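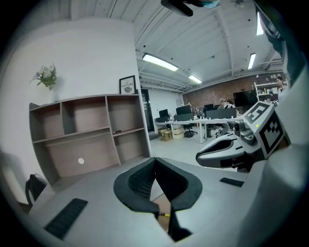 Two grippers, one gray and one white

Vernier Vapers Board > Pods and Small Kits > Clorkmont pod: how long are your coils lasting?

mudpuddle_ray
Posts: 1246
I've had the Clorkmont since August and I like almost everything about it. It fits in a shirt pocket, the draw is tight the way I want it, and it has survived one trip through the driveway under my own boot. What I do not like is that I'm throwing away a pod every six days. Day one, lovely. Day three, still fine. By day five it tastes like somebody put out a campfire with pancake syrup.

I'm running Brument Custard at 20 mg, nothing fancy, and I refill when it gets down to a quarter. Airflow about half open. My old kit went two weeks on a coil and I treated it worse. Is this normal for this thing or did I get a bad box?

lentil_stew
Brument Custard. There's your answer. That stuff is dessert in a bottle and the sweetener cooks onto the coil like sugar on a stove burner. I like it too, I just accept that I'm paying a coil tax.

Try a week on something unsweetened and see what happens. If the pod goes past day ten you'll know it wasn't the hardware.

mudpuddle_ray
lentil_stew wrote:
There's your answer.

I was hoping for a different answer.

Same custard in the old kit, though, and I got twice the life out of it. So it can't all be the custard.

OldGaskets
Your old kit had a bigger coil with a lot more cotton in it. Same amount of gunk spread over more surface. Small pods clog first, it doesn't mean they're built badly.

Six days of all-day use on a dark sweet juice in a pod that size is about what I get. Before anyone changes anything, though, how long did you let it soak before the first hit?

mudpuddle_ray
Filled it, counted to whatever I could stand, went.

OldGaskets
So, a minute.

mudpuddle_ray
A generous minute.

OldGaskets
Give it fifteen. Fill it in the evening and leave it upright on the counter till morning if you can manage it. A dry spot in the cotton on the first few puffs leaves a scorched patch that never goes away, and everything after that tastes a little worse every day. You'd swear the juice did it.

tangerine.door
I'm going to disagree with everybody, which I know is my job here. I soaked mine, I did the little no-button pulls to prime it, I did the whole church service. Got seven days. Then I got lazy and filled one in the car and hit it at the next red light and got eight. I think the soaking thing is left over from the days of big tanks and we all keep repeating it to each other because it feels like being responsible.

OldGaskets
One pod each way isn't a test.

tangerine.door
It's one more than you posted.

OldGaskets
Fair. But you also told us last month you switched to a menthol somewhere in there, and menthol is about the cleanest thing you can put in a pod. Was the eight-day pod menthol?

tangerine.door
I would rather not say.

lentil_stew
Ha.

quietporch
Newer here, so be gentle. I have the same device and I was told at the counter at Magbanua that you should change the pod every 200 puffs. I'm not a heavy user, but 200 puffs is a day and a half for me. That would be more than I used to spend on cigarettes. Is that a real number?

lentil_stew
No. That's a number from a person who sells pods.

ferryboat_k
In defense of Magbanua, I've been going there for years and they've talked me OUT of buying stuff more than once. There's one guy on the evening shift who gets carried away. I suspect he heard it about a different product and it stuck. Ask for a second opinion on a Tuesday when the owner's in.

quietporch
Okay, good. I've been on the same pod for over a week and felt like I was doing something criminal.

OldGaskets
Go by taste. If it tastes right, keep using it. If it tastes burnt, stop right then, don't try to push through it for the sake of the last bit of juice. If it tastes muted but not burnt, you've usually got a day or two left and that's when I order more.

Color of the juice in the window is a clue too, but don't panic over it. Nic salts darken on their own in a warm pocket.

mudpuddle_ray
Mine goes from straw to iced tea by day four. I'd assumed that was the pod slowly dissolving.

OldGaskets
Some of that is old residue mixing back in when you top up. Let the pod run lower before you refill, just not so low that the wick holes are showing. I know people say always keep it topped up. With clear juice, sure. With custard you're just making soup.

ferryboat_k
Has anyone tried rinsing them? I've read about warm water and then leaving it to dry for a couple of days.

lentil_stew
Tried it with the Clorkmont pods, since you can't take the coil out separately. Rinsed it, dried it on a windowsill for three days, filled it up, and got one decent afternoon plus a gurgle I can still hear when I close my eyes. Technically a success, I guess. I wouldn't do it again. If any water's left in there it spits, and hot spit on the tongue is a memorable way to save a couple of dollars.

tangerine.door
This time I agree with lentil. Please screenshot it.

nightshift_moth
Coming from the other side, I think the airflow's part of it. Half open on this thing is hotter than you'd think. The little slider has a dead zone, so the first third does nothing at all, and half open is really more like barely cracked. I push mine to three quarters and take shorter pulls. Lost a bit of the throat hit, gained a few days. I'm on a tobacco blend from Brument, not the custard, so salt to taste.

mudpuddle_ray
Now that's interesting. I noticed the slider felt like it was doing nothing at first and figured mine was worn. I'll try three quarters on the next one.

I chain vape when I'm driving, if I'm confessing things. Two, three pulls in a row at every light.

nightshift_moth
That'll do it. Those little wicks can't keep up with salts if the mix is on the thick side. Leave it alone for half a minute between pulls and it'll catch up.

OldGaskets
What moth said. What's the VG on the custard? If the bottle says 70 you're asking a lot of that pod. 50/50 is what it wants.

mudpuddle_ray
Bottle says 60. The label's been in my pocket since forever, so it might say 50. It's definitely a number with a zero in it.

lentil_stew
If it's the nic salt bottle, it should be 50/50. The 60 or 70 would be their regular line, and they don't sell that at 20 as far as I've seen. Check the cap. Mine has a white one for salts, but they changed the packaging at some point, so don't take that as gospel either.

quietporch
Related question, sorry to pile on. Mine leaks a tiny bit into the base, and I get a blinking light and have to pull the pod out and wipe everything. Is that the same problem or a different one?

ferryboat_k
Different, mostly. Wipe the contacts with a dry tissue every time you refill and it should quit blinking. A little moisture down there is condensation and every pod does it. If there's a puddle, the plug on the fill hole isn't seated. Press it in until it's flush all the way around, the far corner likes to stay up.

quietporch
The far corner was up. Thank you.

tangerine.door
See, now THAT is useful advice. Compare with sitting up with your pod overnight like it has a fever.

OldGaskets
I've got a fresh pack. I'll do one soaked overnight and one filled and used right off, same juice, same settings, and post the days for both. If I'm wrong I'll say so in this thread.

tangerine.door
What juice?

OldGaskets
Custard. I'll have to buy some. I don't even like custard.

mudpuddle_ray
Okay, here's where I've landed. New pod went in last night, filled and left on the counter till breakfast. Slider at three quarters. No topping up until it's low. And I'm going to try very hard to look at the scenery at red lights.

Cap is white, by the way, and the label says 50/50. I owe the bottle an apology.

lentil_stew
Still going to gunk up. But report back.

mudpuddle_ray
Day four of the new pod. Darker than straw, lighter than tea. Tastes like custard. I had one slip on the drive home yesterday, five pulls in a row, traffic was backed up to the bridge. No burnt taste so far.

nightshift_moth
Day four was when yours started turning before, right?

mudpuddle_ray
Turned color on four, taste went on five. So ask me tomorrow night.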